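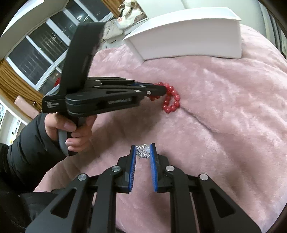

Polar fleece is a soft knitted fabric used for blankets, jackets, hats and linings. Most of it is made from polyester, and some mills use yarn spun from recycled plastic bottles.

The cloth is knitted in large loops, then brushed with wire rollers to raise the surface — a step known as napping. The raised fibres are sheared to an even height. Fleece may be napped on one side or on 2 sides; the second kind is thicker and is often chosen for bedding.

Fleece holds warm air well and dries quickly. It gives little shelter from wind unless a lining is added. Cheaper grades tend to form small balls of fibre, called pilling, after repeated washing.

The Likbridge mill in Serville began knitting fleece in July, 19 years after it opened, and sells blankets under the Cornora name in 4 weights.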